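**Ticket 514: Grip servo overload on mug pick, Onsri gripper vs. Collico gripper**

Opened by: Kanokwan Sitthichai
Assigned to: Ekkachai Pongsiri
Arm: Drernance, printed, long link version
Controller software: Workau
Status: Closed, one follow-up open
Opened: 30 May 2024

**Problem as reported (Kanokwan)**

Swapped the Collico gripper for the Onsri so I could compare them on the same object set. The Collico ran the set fine apart from the usual slipping on glazed surfaces. With the Onsri on, the arm gets to the mug, goes down, starts to close and then Workau throws "grip servo overload" and drops torque on the whole arm. The arm sags when that happens, so I have been holding it up by hand while I clear the error.

It doesn't do this on the foam block or the tape roll. On the mug it happens nearly every time. Same arm, same clamps, same power supply. The only thing I changed was the gripper and its config file.

What I tried before opening this:

- Restarted Workau and the servo bus
- Reseated the lead at the grip servo
- Reran the homing routine
- Put the Collico back on. No overload. Took it off again.

**Reply 1 (Ekkachai)**

Thanks. Please send the log lines from just before the fault, plus the open and closed positions from the Onsri config file. Also, are you coming straight down on the mug or from the side? The Onsri body is a lot wider than the Collico body and it can bottom out on a rim before the fingers get where you think they are.

Don't run it again with the overload limit raised. I know the setting is there.

**Reply 2 (Kanokwan)**

Straight down. Log:

```
[pick] target=mug approach=top
[arm] waypoint 3 reached
[grip] cmd close pos=1611
[grip] load=93 limit=80
[grip] FAULT overload
[arm] torque off
```

The config file says closed = 1611. I didn't type that in. It came across when I copied the Collico file and changed the name at the top. The open value came from there too.

**Reply 3 (Ekkachai)**

OK, that's at least part of it. 1611 is the closed position for the Collico. The Onsri linkage reaches its hard stop earlier, so the servo is being told to go somewhere it can't. On the foam block you probably get away with it because the move finishes on the load threshold before the stop. The mug pick uses the position-only mode, as it was set up that way for the Collico, and it keeps pushing.

Please do these in order:

1. Power the arm down. Support it first.
2. Unplug the grip servo lead, move the Onsri fingers by hand to fully closed, then plug back in.
3. Power up with torque off and read the position in Workau.
4. Back off a little from that reading and save it as closed.
5. Do the same for open.
6. Switch the mug pick to load mode.
7. Run the approach only, with no close command, and stop at waypoint 3.

Take a picture at step 7. I want to see how the gripper sits over the mug before anything closes.

**Reply 4 (Kanokwan)**

Done through step 6. Two things came up on the way.

The cable run is tight with this gripper. When the wrist rolls all the way over, the lead pulls at the connector. I cut one zip tie and gave it more slack and it's fine now, but anyone else fitting the Onsri will hit this.

Also one of the clamps had backed off a bit. I tightened both. I don't think it matters for the overload but it would explain why my pick positions drifted over the afternoon.

Step 7:
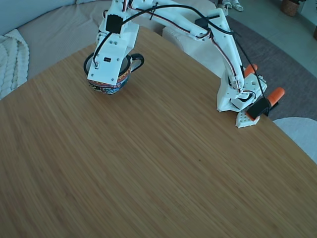
*Top approach on the mug with the gripper lowered, handle to the right.*

**Reply 5 (Ekkachai)**

Good, that helps. The gripper block covers most of the top of the mug from this side, so I can't tell how much clearance is left at the rim. I wouldn't trust a top approach at this height. Raise waypoint 3 and the pick height by the same amount, and keep the handle turned the way you have it so the fingers don't close on it.

Then run the close in load mode and send me the load value. If it stays under the limit, do the rest of the object set and we'll call it a config fault.

**Reply 6 (Kanokwan)**

Raised both. Closed in load mode, no fault, peak load well under the limit. Repeated it until I was bored and it never tripped. Then ran the rest of the set.

Comparison notes, while I have them in front of me:

| | Collico | Onsri |
|---|---|---|
| Mug, top approach | Slips on glaze | Holds, needs the higher pick height |
| Mug, by handle | OK | Too wide, knocks it |
| Foam block | OK | OK |
| Tape roll | OK | OK, slower to close |
| Cable slack at wrist | Fine as built | Needs more |
| Config | Stock file works | Do not copy from Collico |

For mugs and anything glazed I'd leave the Onsri on. For handles and small parts the Collico is still better. The Onsri is also heavier and I can see the long link dip at full reach, so I wouldn't use it out there without redoing the gravity settings.

**Resolution (Ekkachai)**

Cause: closed position carried over from the Collico config file, past the hard stop on the Onsri. Position-only mode kept driving the servo into the stop until the overload limit tripped.

Fix: open and closed positions read from the Onsri and saved in its own file. Mug pick changed to load mode. Waypoint 3 and pick height raised. Lead slack added at the wrist.

Parts replaced: none. Grip servo checked by hand afterward, no rough spots.

**Follow-up**

- Workau should drop torque on the gripper only when the grip servo faults, and hold the arm where it is. Entered as a separate request, Ekkachai to chase. Planned for the October release if it gets in.
- Kanokwan to add the Onsri file to the shared config folder with the measured values and a note on the zip tie.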